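Chapter 7
Plaids, Checks and Tartans: Weaving with Color

By the end of this chapter you should be able to plan a simple plaid on paper, read a thread count, and explain why two weavers with the same yarn can come home with cloth that looks nothing alike. You will need graph paper, colored pencils and the sample loom you warped in Chapter 4. Leave the plain gray warp on it for now. We will cut it off in Section 7.3.

7.1 Two sets of stripes

Up to this point we have treated color as a kind of seasoning, something sprinkled on after the real decisions about structure were made. Now color gets to run the whole show, and I can hardly wait, as plaid is where most of my students fall for weaving and never quite recover!

Start with the warp, the threads stretched lengthwise on the loom. Wind it in bands of different colors and you have stripes going one way. Now weave across it with bands of different colors and you have stripes going the other way as well. Every place where a warp stripe meets a weft stripe makes a new block. Where red crosses red, the block is solid red. Where red crosses white, the threads mix and your eye reads something in between, a pink if you stand back a little, and a field of tiny red and white specks if you put your nose to it.

Think about what that means for your yarn shelf. Two colors of yarn give you three colors of cloth: the two solids and the mix. Three colors of yarn give you six. Four give you ten. You bought four cones and you are walking around in ten colors, and no dye pot was involved.

7.2 The repeat

The list of stripes that makes up one full pattern is called the repeat, or, in tartan weaving, the sett. We write it as a row of colors and thread numbers. Suppose the Hestar sampler, which we will use throughout this chapter, goes like this:

red 30, white 7, pink 30, white 7

Start again at red and keep going until the warp is as wide as you need. If you weave the weft in the same order, with the same numbers, you get a balanced plaid. If you change the order or the numbers in the weft, the plaid is unbalanced, and there are some gorgeous ones. The Brerkov blanket in Section 7.5 has a very busy warp and only two weft colors, and it is one of my favorite pieces in the book.

The size of the repeat matters more than beginners expect. A repeat of 74 threads, like the one above, makes a pattern of a few inches in medium yarn. That is lovely on a scarf. Spread it over a bed and it can look fussy from the doorway. Household cloth likes a bigger gesture — wide bands, a few thin lines to sharpen them, and enough quiet space that the crossings stand out.

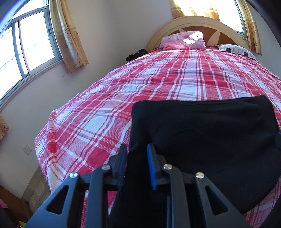

Figure 7.1 A plaid bedspread in red, pink and white. Look for the thin stripes among the wide bands, and for the way the lines bend at the edge of the mattress.

Straight lines are wonderfully honest about the shape underneath them. A solid cloth can hide a dip or a twist, but a stripe will follow every curve and show it to you. Tailors know this well and spend long hours matching plaids at a shoulder seam. Weavers should think about it too, before the first thread is wound. Ask where the cloth will lie flat, where it will turn a corner and where it will hang.

7.3 Planning your own

Cut off the gray warp and tie up your loom for plain weave. Color a strip of graph paper along the top edge for the warp and another down the left side for the weft, then fill in the squares where they meet. Use solid color where like meets like and light hatching for the mixes. Make at least two versions before you pick one. My first sketch is nearly always too crowded, and the second is where the fun begins.

A word on yarn quantity. The Pomare shawl project at the end of the chapter calls for a warp of 300 threads, and the full-width Funwood throw uses 1,000. Work out the total for each color separately and add a little extra to every one. Running out of white seven threads from the edge is a special kind of misery.

Keep your paper strips. In Section 7.4 we will take the same stripes, switch from plain weave to twill, and watch the speckled blocks turn into fine slanting lines.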